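Blog > Work > Picking

posts about tools reading list archive

Grasp planner notes, the long August one

Three weeks since the last post, sorry. Been heads down on the picker software and most of what I have is scribbles in a text file, so this is going to be scribbles in a blog post.

Quick recap if you're new. We do bin picking at Usthorpe, mixed objects, nothing sorted, no CAD models for anything. Settimio Rizzi does perception. I do the planner and whatever falls between the planner and the arm, which is most things. The stack has a name now, Flutora, because the repo had to be called something on a Monday morning.

What changed

The old planner took the segmentation mask, fit a box, went for the middle of the box along the short side. Works great on a block. Works great on an apple. Then you hand it a stuffed animal and the middle of the box is some arbitrary spot on a fin.

So: no more boxes. Grasp candidates now get sampled straight off the depth points, scored, then pushed through the collision check, then scored again with the wall penalty. Candidate count went way up, obviously. First version took so long per cycle that I went and made coffee during a pick. Second version batches the collision check and is fine. Not fast. Fine.

The score itself is nothing fancy:

– how flat the two contact patches are
– distance from the object's centroid, in the plane only
– how much depth data is missing inside the finger volume
– a wall term, see below

The missing data one is the useful one. Anything shiny comes back from the depth camera as holes, and the old code treated holes as empty space. Empty space is a lovely place to put a finger. You can guess.

The wall term

Spent way too long here. Our bin has sloping sides, and the collision model had it as a plain box with vertical sides because I typed it in like that last year and forgot. So the planner beleived it had room near the floor that doesn't exist. Every candidate close to an edge was quietly wrong, by more the deeper you went.

Fixed the mesh. Then of course half the candidates near the walls vanished, since they'd been impossible all along, and the success rate on the dashboard looked like it dropped off a cliff. Bohumila Hrnčiar messaged me asking what I broke. Nothing! It was the planner declining things it used to attempt and fail slowly. The metric counted a decline as a fail. We now log the two separately, should have done from day one.

Still tuning the weight. Too high and it ignores anything leaning on a side until the very end, and then you're left with only the hard stuff. Too low and we're back to scraping.

The mix I keep going back to is soft toys in with utensils and round things, both kinds of trouble in one bin. The green plush is where I've been doing most of the staring, with the gripper down over the back part of it and the orange dolphin a bit further over.

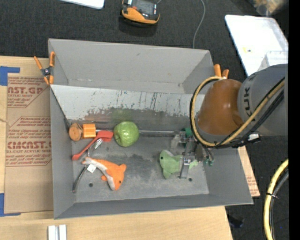 Soft things

Plush is weird for a planner. Contact flatness is meaningless, the surface is going to move the moment you touch it. The centroid term is what carries it, and even that lies to you when there's a tail sticking out to one side. I tried weighting the centroid by local thickness. Helps some. A body is thick, a tail is thin, the thick part wins more often.

The other thing with plush is the close command. I had one force threshold for everything. On a rigid object the force jumps and you stop, easy. On a toy it creeps up, and the threshold fires way late or the timeout fires first and the state machine goes "no object" while very much holding an object. Now it looks at finger width too. If the fingers stopped short of fully closed and the force is anything above the noise floor, call it held. Ugly rule. Survived 30 picks in a row before I went home, which is not a statistic but it let me sleep.

Thin things

Rods and whisks. Ugh.

A thin metal rod on the floor of the bin, along the back, is close to the worst case we have. Few depth points, half of them wrong, and it's right where the wall meets the floor. Settimio's segmentation finds it more often than I'd have bet, but the mask breaks into pieces when something's in front of it, and then I get two short rods from perception where there is one long one. The planner happily plans for each.

He has a merge step in a branch. Colinear pieces, similar depth, gap below a limit, join them. I ran it over the logged scenes, all 3,204 of them, overnight. It merged most of what I'd want merged. It also joined a spoon handle to a rod in 14 scenes, so there's a color check going in next.

Wire loops I have no plan for. The depth camera sees through them, the mask says solid, and the two disagree about everything inside the outline. For now anything with a big mismatch gets pushed to the back of the queue. By then there's usually less lying on top of it anyhow.

Tooling, briefly

The replay viewer has paid for itself ten times over. It loads a logged cycle, draws every candidate colored by score, click one and it shows which term killed it. I wrote it in an afternoon as a throwaway and now Bohumila uses it more than me. She found the vertical wall thing with it, should say that. She just asked why all the blue ones were inside the plastic.

Things I want in it:

– diff two planner versions on the same scene
– scrub through the close, force and width on one plot
– stop it crashing when a log has no candidates at all (my bad, one line, havent done it)

Also moved the config out of the launch file. Everything tunable lives in one place now and gets saved with each log. Before that I had runs from July where I couldn't tell you what the wall weight was, and those are basically useless to me.

Next

Regrasp. At the moment if a pick slips we go home, take a new image and start from nothing, and it'll often choose the exact same grasp again. I want a small memory, a few cycles, that marks down the spot that just failed. The tricky bit is that things shift when you bump them, so "the same spot" needs some slack in it. Going to try 3 cycles of memory and a fat radius and see.

Then the merge branch, once the color check is in. Then timing, because fine is not fast and I've been told so.

If anyone has done thickness weighting on soft objects with something smarter than distance to the mask edge, email me, I'd like to read it.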